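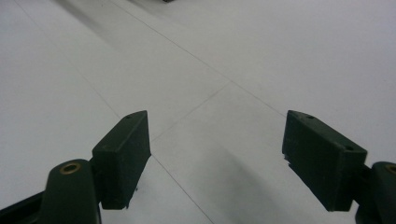
How do you find small things on a big pale floor?
Get down low, look along the floor towards the light, and work from one seam line to the next so that no patch gets looked at twice.

Barbu launches Small Things First in Plavenberg

January 26, 2021

I'm Isabelle Cormier and I started Barbu, a tidying business in Plavenberg, with my friend Touran Rashti. We've been clearing cupboards and spare rooms together for years, and I'm so pleased to be able to tell you about our new service — it's called Small Things First and it begins at floor level, with all the little bits that get left behind once the big things have gone.

You know the sort of stuff I mean. Beads, hair grips, the back of an earring, a jigsaw piece that belongs to a jigsaw you gave away in June. Most tidying starts with boxes and shelves (ours did too!), and the floor gets a quick going over with the hoover at the end. We kept hearing that familiar rattle up the pipe and thinking, hang on, what was that?

So we turned it round. Before any hoover or mop comes out, we go over the whole floor and pick everything up by hand, and it all goes into a shallow tray for you to look through. We tried it last year in homes, two playrooms and the hall at Grandeck, and logged 326 things worth keeping. Touran did the logging. She's got lovely handwriting and I haven't.

Pin badges are a favourite of mine. A little round one with a glossy yellow rim and a cartoon face ought to shout at you from a pale tiled floor, but they lie so flat that you can walk straight past. Pins need care as well, so we pick badges up by the rim and check the fastening before they go in the tray.
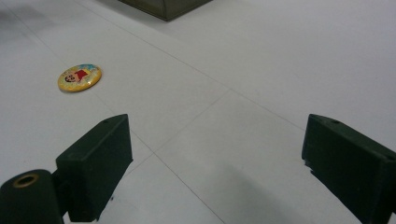

Anything with a point gets its own lidded tin, and coins and keys go in another. What you do with the tray afterwards is up to you, though we do like to sit down with people and go through it over a cup of tea. Mitra Abbasi, who let us loose on her hallway and back room, told us: "I'd already bought a new button for that coat. Now I've got a spare, and I can see the floor again."

A visit covers up to 4 rooms and we'll do hard floors of any kind. Rugs are fine if they can be lifted. We'd ask you not to sweep beforehand, however tempting it is with visitors coming, and please leave the furniture where it is. We'll move the light pieces ourselves and put them back.

Bookings are open now for Plavenberg and Ruseck, and the first 100 households to book will get a tray and a tin to keep. Davoud Amini is looking after the diary and he's very good at finding an odd hour early in the morning. If you write for a local paper or a parenting page and fancy coming along to see a floor being done, do get in touch — wear trousers you don't mind kneeling in.

Press contact: Golshifteh Zamani, Barbu, Plavenberg, extension 2399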